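The Great Container Cull

If you've been in my kitchen at any point in the past few years, you'll know about The Drawer. The one under the bench that only opens if you slide a ruler in first and flatten whatever has popped up. Well, it's September, the windows are open, and I finally dragged the whole lot out and dealt with it!

I started with the clear ones, because those are the ones I use. I love a clear container (you can see what's in it, you don't open six tubs looking for the leftover rice) but I had let them breed. There were takeaway tubs in there, a set I got from Idora when they were closing down their homewares section, and a few deep ones from the Trovside market that I bought for flour and have never once put flour in. I piled everything up on the table and tried nesting it by shape first and size second, which I'd always done the other way round. So much better. Squares inside squares, and the odd ones show themselves straight away.

The other thing I've changed my mind about is boxes. I used to decant everything. Tea, crackers, stock cubes, the lot, all poured into matching tubs with labels I wrote in my best handwriting, and then I'd forget how long the couscous took and have to look it up on my phone every single time.

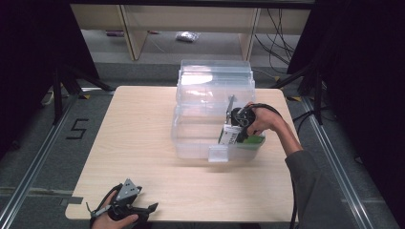
So now small packets stay in their packets, and the packet goes in the tub, standing up, with the writing facing out. The cooking times stay with the food, the use-by date stays with the food, and if it leaks or the moths turn up (we had a shocking run of them last summer) it's all contained in plastic you can rinse. Boxes with a bit of colour on the side are good for this too, you get to know them by the stripe and grab the right one half asleep at 6 in the morning.

A few of you asked after the last newsletter what I do about lids. I file them upright in a shallow tray, biggest at the back, and anything without a partner gets two weeks on top of the fridge. If its other half hasn't come out of the dishwasher or somebody's lunch bag by then, off it goes. Mum's old ice cream tubs are exempt. I don't make the rules (I do make the rules).

I also had a go with those Harasym shelf risers I mentioned ages ago, and I'm a bit lukewarm. Lovely and sturdy, but my cupboard is too low and I kept knocking my knuckles. They've gone under the sink with the dishwasher tablets and they're much happier there.

If your own pile needs a new home, the Terkura swap shelf is taking clean containers again, up to 8 per household, lids on please. Mine are in a bag by the front door. I'll be dropping them off after school pick-up, and I am not allowed to bring any home.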